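Why Do We Wear Shoes?
Miltley Museum Learning Pages

People have worn shoes for thousands of years. Early shoes were made from plants, bark or animal skin. They protected feet from cold ground and sharp stones.
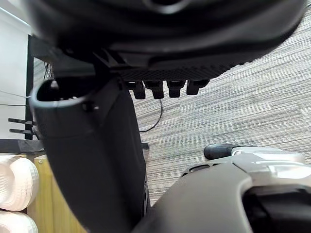 Your foot has many small bones and joints, and they all move when you walk. A shoe that is too tight can hurt the toes. Children's feet grow quickly, so shoes should be checked often.

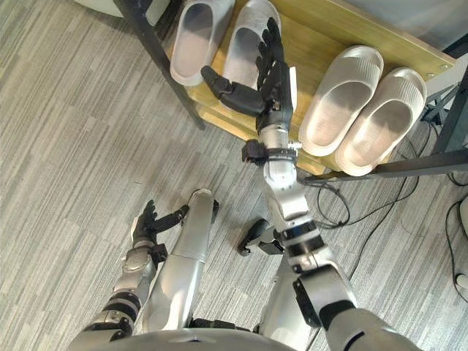

In many homes, people take off outdoor shoes at the door. This helps keep dirt off the floor. Some families wear slippers indoors.

The museum's shoe gallery holds 1,836 pairs. School visits last 50 minutes. Teachers may write to Raili Hämäläinen in the Learning Office.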